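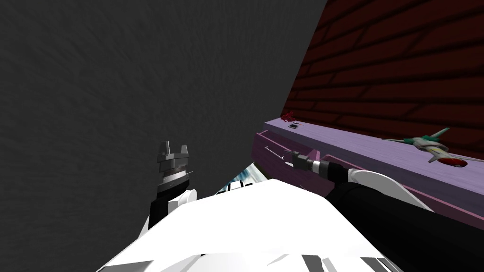
Bedismont tightens rules on countertop dust

February 25, 2024

The Bedismont building department will require wet cutting or vacuum extraction for all stone and engineered countertop work done inside occupied homes, under a code amendment that takes effect in October.

The amendment covers cutting, grinding, drilling and edge polishing. Dry cutting with a handheld grinder, still common when a sink opening has to be enlarged on site, will no longer be allowed indoors at any address where people are living during the work. Outdoor dry cutting remains legal if the tool is fitted with a shroud and the operator wears a respirator.

Crystalline silica is present in granite, quartzite and most engineered stone. Fine particles released by cutting can stay in the air for hours and settle in ductwork. Long-term exposure is linked to silicosis, a lung disease that has no cure.

The department reviewed 1,947 kitchen and bathroom permits before drafting the text. On-site modification of a slab was recorded on 667 of them. Inspectors noted some form of dust control on 376 of those jobs. For the rest, the file either listed no controls or left the field blank.

"The blank fields were a problem in themselves," said Pramila Gautam, who led the permit review. "The old form did not ask which method was used, only whether the area had been cleaned afterward. The new one asks for the tool, the water supply or the vacuum rating, and the name of the operator."

Contractors will have to submit the revised form with the permit application. A change of method after approval must be reported before work starts. A first violation carries a fine of $139, and a second at the same address halts the permit until an inspector has visited.

Aigner, a fabrication shop with a yard on the east side of town, said it already finishes most slabs before delivery and expects little change to its schedule. Lollo, which installs prefabricated tops bought by homeowners, asked for a longer transition period. Its written comment stated that walls in older houses are often out of square and that trimming at the back edge cannot always be planned from a template.

The department did not extend the deadline. It did add an exemption for laminate, solid wood and stainless steel tops, which had been included by mistake in the first draft. Tile backsplashes are also outside the amendment, although wet cutting is recommended.

Printed copies of the form will be available at the permit counter. Applications filed before the effective date will be processed under the current rules, provided the work is completed within the original permit term.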